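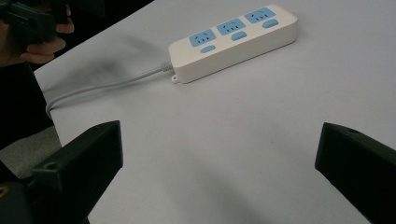 Ita Moriarty

Questions people ask me about power strips

I've been answering the same handful of questions at the Erner help desk since November, mostly from folks setting up a home office or a craft table, so I've finally typed them all out in one place. If yours isn't in the list, write in and I'll add it when I get a minute.

Do I really need a switch for each outlet?

Need is a strong word, but I wouldn't go back! My strip is a plain white one with three outlets, each with a little blue button of its own underneath, and I love being able to shut off the desk lamp without reaching around for its plug. If everything you own gets turned on in the morning and off at night together, a single main switch will do you fine and usually costs less.

Which way should the cord run?

Off the nearest edge of the table, in a nice lazy curve, with no hard bend right where it leaves the strip. The ribbed collar there is meant to take some of the strain, but it can't do much for you if the cord is yanked sideways every time you pull your chair in. Please don't run it under a rug either.

What is the small tab with the hole in it?

On mine it's for mounting. Lots of people never notice it (I had my first strip for 7 years before I did). Check the instructions for your own model before you put a screw anywhere, and do it with the strip unplugged from the wall.

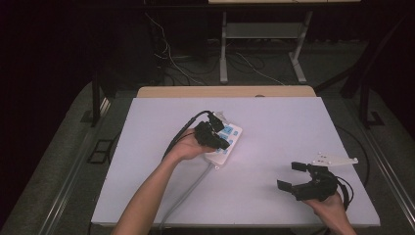

While you have it unplugged, try the strip in a few spots before you settle on one. Hold it at the angle you have in mind, see whether your fingers reach the switches comfortably, and look at where the cord ends up. My neighbor Senan Corrigan fixed his so close to the wall that his chunkier plugs wouldn't go in, and he had to start over.

How do I clean a white one?

Unplug it first, and everything plugged into it too. Then a dry cloth, and a soft dry brush for the dust along the edges of the buttons – no sprays, and nothing dripping. White shows every fingerprint, I'm afraid, but it also shows you any brown or yellow scorching near a slot, and if you ever see that, stop using the strip and replace it.

Can I plug one strip into another?

No, please don't. Buy one with more outlets, or have an electrician put in another wall outlet where you need it.

Can I run a space heater from it?

No again, even a small one. Heaters go straight into the wall. Lamps, chargers and a laptop are the sort of thing I keep on mine, and I still add up the watts and compare them with the rating printed on the label.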